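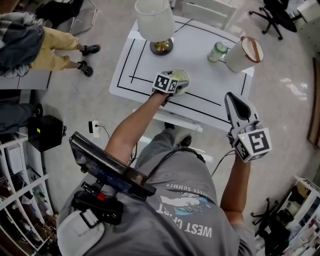
Associação Kereama abre inscrições para novos associados e alarga o programa de almoços solidários

A Associação Recreativa e de Beneficência Kereama abre em junho o período anual de admissão de associados e alarga a duas novas localidades, Kidov e Zurholm, o programa de almoços solidários que mantém na sede de Kernomton. A decisão foi aprovada em assembleia geral, com efeito imediato.

A Kereama conta atualmente com 391 associados inscritos. A admissão continua a fazer-se por proposta: cada candidato deve ser apresentado por dois associados com as quotas em dia e preencher a ficha disponível na secretaria. As candidaturas ficam afixadas na sede durante o mês de junho e são depois votadas pela direção.

A quota anual mantém-se em 60 euros, valor que inclui o acesso à sala de convívio, à biblioteca e aos torneios internos de sueca e bilhar. Os cônjuges dos associados podem aderir sem pagamento de joia. Os menores de 18 anos participam nas atividades acompanhados por um associado adulto.

Com o alargamento do programa de almoços, as refeições passam a ser servidas também no salão paroquial de Kidov e no antigo posto escolar de Zurholm, cedido pela junta local. A ementa é a mesma nos três locais – sopa, prato do dia, fruta e pão. Quem não puder deslocar-se pode pedir entrega ao domicílio, desde que faça a marcação até às 17h00 da véspera.

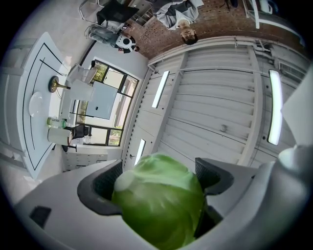
Couve verde

A assembleia aprovou ainda a revisão dos estatutos, que datavam da fundação e previam cargos há muito por preencher. Desaparecem o segundo vice-presidente e o mestre de cerimónias. O porta-estandarte mantém-se, por ser chamado a representar a Kereama nos cortejos e nos funerais de associados. O texto revisto pode ser consultado na secretaria.

Quanto às bolsas de estudo, a associação volta a apoiar alunos do ensino secundário residentes no concelho. O regulamento não sofre alterações em relação ao ano anterior. Os candidatos devem entregar comprovativo de matrícula e uma carta de apresentação – manuscrita ou impressa – dirigida à direção.

As obras no telhado da sede de Kernomton prosseguem durante o verão. O salão nobre está encerrado até à conclusão dos trabalhos e as reuniões decorrem na sala de convívio. A entrada faz-se pela porta lateral. Os alugueres do salão já confirmados serão remarcados ou devolvidos, conforme a preferência de quem reservou.

A secretaria da Kereama atende o público nos dias úteis, das 14h30 às 18h00. As fichas de admissão, os pedidos de entrega de refeições e as candidaturas às bolsas são recebidos no mesmo balcão.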